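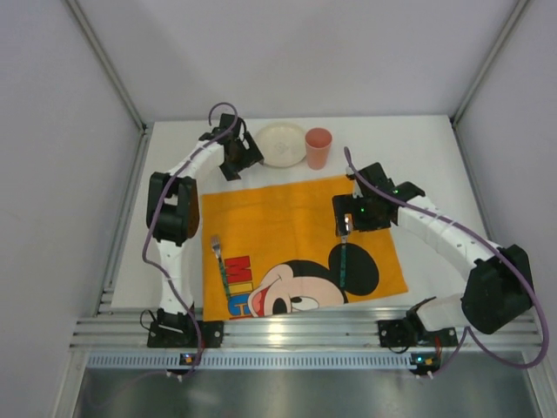
Orange Mickey Mouse placemat on a white tabletop.

Cleaning and storing wipe-clean placemats

Last revised November 5, 2025

Printed placemats fail in three places: the surface film, the edge and the print itself. Most of the damage comes from heat and from the wrong cleaner. The notes below apply to plastic and plastic-coated mats. Cork-backed board mats are covered at the end.

Daily cleaning

Lift crumbs off with a dry cloth before any water goes on. Sugar and salt grains scratch a gloss finish when they are dragged under a damp sponge.

Wipe with lukewarm water and a drop of washing-up liquid. Rinse the cloth, wipe again, and dry both sides. Water left under a mat marks an oiled table within a few hours and will lift wax polish overnight.

Do not use the green side of a sponge. Melamine foam blocks are also abrasive and leave a dull patch that does not polish out.

Stains

Tomato and curry: make a paste of bicarbonate of soda and water, spread it thinly, leave for ten minutes and wipe off without scrubbing. Any yellow that remains usually fades on a sunny windowsill. Limit this to one afternoon, as reds and oranges in the print will fade too.

Felt-tip pen: surgical spirit on cotton wool, dabbed. Test a corner first. If colour from the design comes off on the cotton wool, the print is on top of the film and spirit must not be used.

Grease film: dissolve a level teaspoon of soda crystals in 900 ml of warm water. Wear gloves. Wipe, rinse twice, dry.

Sticky label residue: rub with cooking oil, leave for five minutes, then wash as normal. White spirit softens vinyl.

Scale from hard water: one part white vinegar to four parts water, wiped on and rinsed straight off.

Curled corners

Lay the mat face down on a towel. Cover with a second towel and warm it with a hairdryer on the low setting, held a hand's width away. Place a flat board on top with a few heavy books and leave until the next day. An iron is too hot at any setting for thin vinyl.

Mats stored rolled since August or longer may need this twice.

Storage

Store flat. A drawer needs a clear width of 330 mm for small mats; measure larger ones before buying an insert. The Closau shelf tray and the Zeteck rack both take a stack without bending it. Put a sheet of baking paper between glossy mats, which otherwise stick together in a warm kitchen.

Keep them out of the cupboard next to the oven.

Cork-backed mats

Never soak. Wipe the face only and stand the mat on edge to dry. If the cork lifts, apply a thin line of PVA, press, and clamp between two boards for a day. Sand a crumbling edge lightly with 200 grit paper and seal with a little of the same glue, thinned by half.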